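Home | Sing with us | Concerts | Contact

Print this page | E-mail this page

Singers wanted for the Stollau spring concert

Do you sing in the shower, in the car, or over the washing-up? Come and sing with us instead! We're looking for about 50 new voices for our concert in March, and tenors and basses will be hugged at the door (only if they like).

You don't need to read music. Hertta Manninen, our conductor, teaches every part by ear, line by line, and Lenni Halonen records them all so you can practise at home. The programme is mostly folk songs, plus a brand new piece by Tomoyo Kuroda that has seven parts and a wonderful stamping bit in the middle.

Rehearsals are in the Heinonen hall, evenings, with a long tea break. It's free, and we lend you the folder. Please tell Jonas Rainer you're coming by October 31, 2025, and say if you know your voice type. If you don't, we'll find out together!
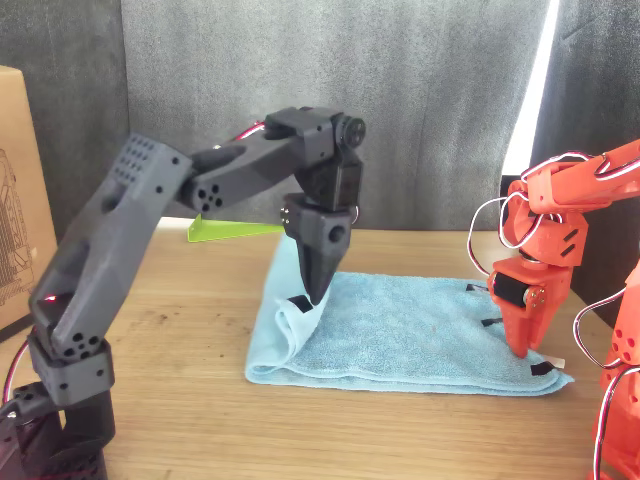

Bring a pencil and a water bottle to the first rehearsal, and a friend if you've got one who hums.

Recent items
Summer concert: thank you all
New risers for the hall
Songbook swap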